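4. Teaching moves by demonstration

Do section 3 first (calibration). If the arm was unplugged or the base got bumped since then, do it again. Takes a few minutes, saves you an afternoon.

What you need
Follower arm, bolted down and powered
Leader arm on its own USB port
Chess set, both colors
Laptop with Loliment 11 or newer
Disk space. A full session of 130 episodes eats a lot

4.1 Before you record

1. Close anything else using the serial ports. Loliment will not warn you, it just hangs on "waiting for follower".

2. Power the follower first, leader second. Other way around and the follower can jump to wherever the leader is sitting.

3. Hold the leader near the rest pose, arm straight up, gripper open. Then press Link.

4. Move each joint a little, one at a time. Follower should copy with hardly any lag. If one joint goes the wrong way, stop and flip its sign in the Joints tab. Do not try to work around it by hand.

5. Check reach. Bring the open gripper over all four corners of the board, a finger's width above the taller pieces. If it can't get to the near corners, move the board, not the base. Moving the base means recalibrating.

CAUTION: Keep your face and your coffee out of the arm's reach while linked. The servos are small but they do pinch. Unlink before you reach in to set up pieces.

4.2 Setting the position

Don't teach from the opening position only. Too crowded, and the policy learns to be scared of everything. Mix in middlegames and endgames. Loliment ships 464 positions in the Yadav set, pick Random and it draws one on screen for you to copy.

Captured pieces go off the board, one color each side. Keep to the same sides for the whole session. Don't bother standing them in neat rows - a bit of variation is good, and the arm only ever has to drop them there. 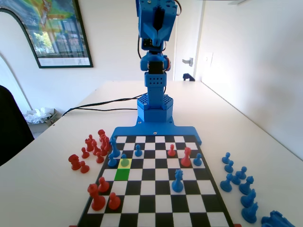
6. Click the from square and the to square in the Position tab. They get stored with the episode as the instruction, so check them twice. A wrong label is worse then a missing episode.

7. Pick the move type: plain, capture, castle. Promotion isn't supported yet, skip those positions.

4.3 Recording an episode

8. Start from the rest pose every time. Press the space bar, wait for the beep.

9. Come in high, over the piece. Straight down. Close on the neck of the piece, below the head. For knights grip across the narrow part, never nose to tail.

10. Lift until you clear the tallest piece on the board. Kings are the ones people clip.

11. Travel, lower, open, go up again. Slow and even. No waiting around in mid air while you think - the policy will learn to wait too.

12. Return to rest. Space bar again to stop.

For a capture, take the enemy piece off first and set it down on its side of the table, then make the move. One episode, not two.

NOTE: Hands on the leader only. If you nudge a piece with your finger during a take, the episode is no good. Press X to discard and go again.

NOTE: A slightly off-center drop is fine to keep. So is one regrasp, if you missed and recovered cleanly. Keep a few of those, they help. Tipping a neighbor over is not fine, discard.

4.4 Teaching by hand (no leader)

If you only have the one arm, use Hand mode. Torque goes off and you push the arm through the move yourself.

13. Support the arm with one hand BEFORE pressing Release. It will drop otherwise, right onto the board.

14. Guide from the wrist, not the gripper. Gripper open and close is on the O and C keys.

15. When done, press Hold, wait for the servos to stiffen, then let go.

16. Press Replay with the pieces set back where they started. Cameras record during the replay, not while your hands are in view. Watch it the whole way, finger on Esc.

Hand mode is slower and the paths come out shakier. OK for trying things. For a real dataset get the leader arm.

4.5 Checking the session

Open Review and run through at 4x. Look for frozen video, wrong square labels, takes that start away from rest. Delete those now, it's a pain after upload.

Error 3083 in the log means dropped frames. One or two in a session, ignore. More than that, change the USB cable or take the hub out and plug in direct.

When it's clean, press Export and choose the Prelis format. Training is section 5.

Servos get warm after a long run. If a joint gets sluggish or starts buzzing, unlink, power off, give it a rest befor the next batch.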